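Grivgate mug rack, black metal with wooden bar
Reviewed by Tanko Tijani

I bought this rack in August, after one more cup lost its handle in my crowded cupboard. It cost 2,969 yen, and the parcel was small enough to go through the letter box. Putting it together took me 15 minutes. The instructions have only drawings, and the third drawing is not clear, so I had to turn one hook round and begin again.

The hooks are the best part. A cup hangs on its side, so you take it quickly and dust does not settle inside. I also like the wooden bar across the top – it makes the metal look less like something from an office.
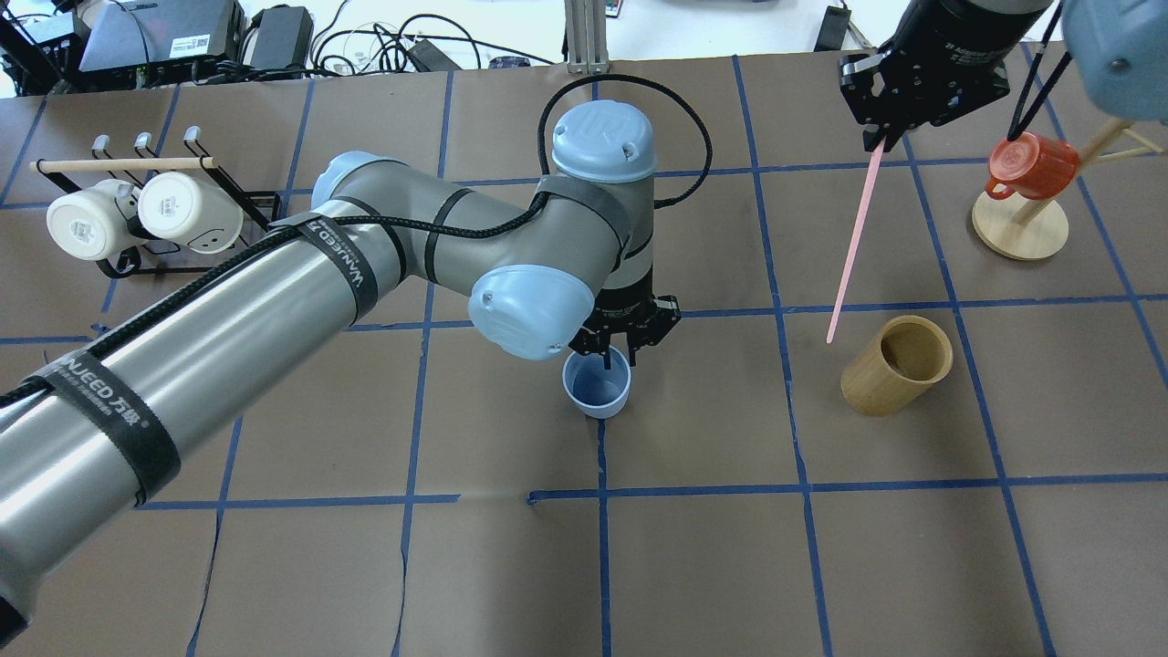 Two white cups on the Grivgate, with the wooden mug tree on the right holding the red-orange mug.

I have had the mug tree for longer, and I still use it. Its round base is steady and it suits a heavy mug, but the mug hangs upside down and the pegs are a little slippery. My bamboo cup does not go on either of them, so it lives on the table.

Two complaints about the Grivgate. The feet have no rubber, and with thick handles you must push a bit. My neighbour Delwyn Hoani tried hers with big soup mugs and sent it back.

For ordinary cups I would buy it again. The shop gives 60 days for returns, but I kept mine.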